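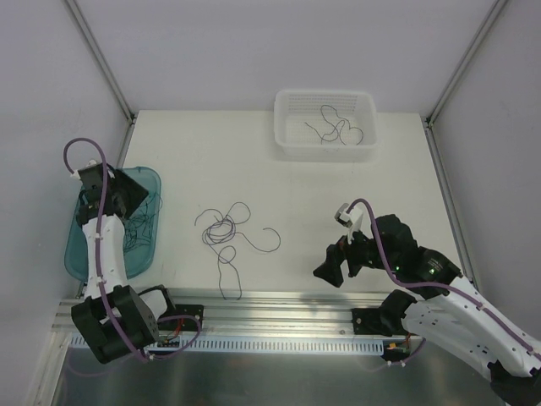 # 引き出しの底のコード

引っ越しの荷造りで最後まで残る箱がある。中身はたいてい黒いコードで、充電器、延長コード、もう手元にないプリンターの電源、端子の形を見ても用途のわからない細い線が絡まっている。捨てるには惜しく、使うあてもない。結局そのまま新しい家へ運ばれ、押し入れの奥に収まる。

北の海に面した町ドロヴェネルに、こうしたコードだけを扱う店がある。店の名はメンディネ。主人のエンブラ・アムンセンは船の電装の仕事を辞めたあと、魚の加工場だった建物の一階を借りて店を始めた。今年で七年目になる。

ドロヴェネルの人口は約4000人。港と学校と診療所があり、坂の上に住宅が並ぶ。電器店は大通りに一軒あったが、店主の引退とともに閉じた。それ以来、掃除機のコードが切れると、隣町までフェリーで出るか、通販で本体ごと買い替えるしかなかった。

「本体はどこも悪くないんです」とアムンセンは言う。「断線するのは、プラグの根元か、機械に入るところか、どちらかがほとんどです。十センチ切り詰めてつなぎ直せば、また使えるものが多い」

## 朝の受付

二月の朝、店を訪ねた。開店は九時だが、八時半には最初の客が来ていた。年配の男性で、電気毛布の袋を抱えている。温度を調節するつまみのあたりでコードがねじれ、被覆が白っぽくなっていた。

アムンセンは受け取ってしばらく指でたどり、これは直さないと答えた。電気毛布のように体に直接触れる暖房器具は、製造元の部品が手に入るとき以外は引き受けない。男性は少し粘ったが、店の棚にある湯たんぽを買って帰った。湯たんぽは断った客のために仕入れ始めた品で、冬のあいだよく売れる。

次の客は卓上スタンドを持ってきた。布を巻いた古いコードがついていて、スイッチの手前で芯線がのぞいている。これは引き受ける。同じ太さの布巻きコードの見本帳が出てきて、客は元の茶色に近いものと、思い切って赤いものとのあいだで迷い、茶色を選んだ。仕上がりは翌週になる。

受付の紙は一枚で、品名、症状、いつから使っているかを書く欄がある。三つ目の欄は修理に必要というより、話のきっかけになっている。スタンドの欄には「母の机にあった」とだけ書かれていた。

## どこで切れるか

コードの中身は、細い銅線を何十本も撚り合わせたものだ。一本の太い銅線より、細い線の束のほうが曲げに強い。それでも同じ場所で何度も折れ曲がると、外側の線から順に切れていく。残った線に電流が集中し、その部分が熱を持つ。被覆が変色したり、使っているうちに一か所だけ温かくなったりするのは、内部で切れかけている兆しである。

店に持ち込まれるコードの傷み方には、使い手の習慣が出る。掃除機は、コードを引っ張ってコンセントから抜く家のものが早く傷む。アイロンは本体側の付け根が弱い。ヘアドライヤーは、持ち手にコードを固く巻きつけてしまう人のものがよく来る。

アムンセンは客に巻き方を教える。船で覚えた方法で、手のひらに輪を一つ作ったら、次の輪は手首を返して逆向きに重ねる。これを交互に繰り返すと、コードにねじれがたまらず、端を持って投げればまっすぐ伸びる。日本の舞台や放送の現場で「八の字巻き」と呼ばれている巻き方に近い。

実際にやらせてもらうと、三つ目の輪で向きがわからなくなった。アムンセンによれば、たいていの人がそこで間違える。頭で考えるのをやめて、コードが曲がりたがるほうへ手を合わせるのがよいのだそうだ。延長コードを借りて十分ほど練習し、どうにか形になった。

家庭のコードなら、そこまでしなくてもかまわない。ゆるく輪にして、一か所を面ファスナーの帯で留める。固く縛らない。針金入りの結束帯は被覆に食い込むことがあるので、買ったときについてきたものは早めに外す。束ねたまま大きな電流を流さない。店の壁に貼ってあるのはこの程度のことだ。

## 集めて、分ける

修理のほかに、メンディネには回収の仕事がある。店先の木箱に、いらなくなったコードを誰でも入れてよい。去年一年で集まった重さは1433キロになった。多くは冬の終わり、家の片づけが進む時期に届く。

箱の中身は週に一度、奥の作業台に広げる。絡まったまま引っ張ると結び目が締まるので、まず全体を持ち上げて軽く揺する。端が垂れてきたものから抜いていく。急いでいるときほど時間がかかる作業で、アムンセンはラジオの長い番組がある日にやることにしている。

抜いたコードは、端子の形で分ける。両端が規格品のものは、導通を調べ、被覆を確かめ、拭いて棚に並べる。値段は材料代にもならないほど安い。去年、棚から次の持ち主へ渡ったのは196本だった。本人はもっと出ると思っていたという。欲しい人はいるのに、自分の機械にどれが合うのかがわからず、新品を買ってしまうのだ。

そこで今は、棚に端子の実物を貼った板を掛けてある。客は板を見て、自分の機械の差し込み口と形を見比べる。電源アダプターは形が合っても電圧が違うことがあるため、これだけは機械の型番を聞かないと渡さない。以前、形の合うアダプターを黙って持ち帰った客がいて、ラジオを一台だめにした。それからアダプターの棚はカウンターの内側に移った。

使えないものは、銅を取り出す業者へ送る。引き取り先はカモルラートという会社で、月に一度トラックが港に着く。コードに含まれる銅の割合は種類によって大きく違う。太い電源コードは喜ばれ、細い信号線やイヤホンのコードは手間のわりに銅が少ない。プラグは真鍮が使われていることが多く、切り落として別の袋に入れると引き取りの値がいくらか上がる。

被覆を焼いて銅を取り出すやり方は、かつて各地で行われていた。塩化ビニルを野焼きすれば有害な煙が出る。カモルラートでは機械で細かく砕き、水と振動で銅と樹脂を分けている。樹脂のほうは色も種類も混ざっているため使い道が限られ、道路工事で使う標識の重りなどになる。

## 捨てられない理由

なぜ人はコードをためるのか。店で待つ客に尋ねてみると、答えはだいたい似ていた。何のコードかわからないから捨てられない、という。

本体と一緒に捨てればよさそうなものだが、本体を手放すとき、コードはよく別の場所にある。壊れた本体だけが先に家を出て、コードは引き出しに残る。半年もすると、それが何につながっていたのか誰も覚えていない。もしかすると今も使っている何かのものかもしれない。そう思うと手が止まる。

ある女性客は、夫の書斎を片づけて出てきたコードを二袋持ってきた。夫は写真が趣味で、カメラを買い替えるたびに付属品をすべて取っておいた。袋の中には、紙の札がついたものが何本かあった。札には几帳面な字で機種名と買った年が書いてある。女性は札だけ外して持ち帰り、コードは全部置いていった。

アムンセンが勧めるのも、この札である。買った日に、コードの端に機械の名前を書いた札をつける。荷札でもテープでもよい。店では端切れの布で作った札を置いていて、持っていくのは無料だ。ただ、彼女自身の家の引き出しがどうなっているかを聞くと、見せられるものではないと笑って断られた。

## 隣の島で

メンディネのやり方は、フェリーで四十分の島ヒルティムラにも伝わった。こちらには店がなく、学校の工作室を夕方に開けて、持ち寄った家電を住民が自分で直す。アムンセンは月に一度通っている。

同行した日の工作室には、子ども連れが多かった。十歳くらいの女の子が、机用の小さな扇風機のプラグを付け替えようとしていた。被覆をむく長さが足りず、一度目は芯線が端子に届かない。二度目はむきすぎて、銅がはみ出した。三度目にちょうどよい長さになり、ねじを締めた。アムンセンは途中で手を出さず、最後に線を軽く引いて抜けないことを確かめ、導通を調べてから返した。

どこまでを素人が直してよいかは、国によって決まりが違う。日本でも、壁の中の配線やコンセントの増設には電気工事士の資格がいる。市販の電源コードを途中で切ってつなぎ直すのは、接続が甘いと発熱の原因になり、火災につながった例もある。製造元や公的機関は傷んだコードの使用を中止するよう呼びかけている。少しでも不安があれば、買った店か製造元に相談するのが先になる。

工作室でも、つなぎ直しは事前に申し込みのあったものだけで、最後に必ず資格を持つ人が検査する。検査に通らなかったものは、その場でプラグを切り落とす。持ち主にとってはつらい瞬間だが、そのまま返せば誰かがまた差し込んでしまう。この夜は古いトースターが一台、通らなかった。持ってきた男性はプラグのない本体をしばらく眺め、パン屑の受け皿だけ外してポケットに入れた。別のトースターに合うかもしれないという。

## 家でできること

帰国してから、自宅の箱を開けた。段ボールにいっぱいのコードを床に広げ、教わったとおり持ち上げて揺すってみる。するりと抜けるものもあれば、イヤホンのように互いに食い込んで離れないものもある。

まず、今使っている機械を家じゅう回って調べ、足りないコードがないか確かめた。足りないものは一つもなかった。つまり箱の中身は、すべて予備か、持ち主を失ったものということになる。同じ種類のものは状態のよい二本を残した。被覆がべたつくもの、端子が曲がったもの、根元が白くなったものは、迷わず外した。

日本では多くの自治体が小型家電の回収箱を置いており、コード類も入れられるところが多い。投入口の大きさや対象の品目は地域ごとに違うので、役所の案内で確かめてから持っていく。私の町では市民センターの入口に箱があり、コードは束ねて入れるよう書いてあった。

残したものには札をつけた。荷札を買いに行くのが面倒で、マスキングテープに油性ペンで書いた。何のものか思い出せない一本には、少し迷ってから「不明」と書き、日付の代わりに「二月」と添えた。来年の二月まで出番がなければ、回収箱へ持っていくつもりでいる。

アムンセンにそのことを手紙で知らせると、短い返事が届いた。不明の一本は、端子の写真を送ってくれれば調べるとあった。封筒には布の札が五枚入っていて、うち一枚にはもう「ラジオ」と書いてあった。うちにラジオはないので、その札はまだ使っていない。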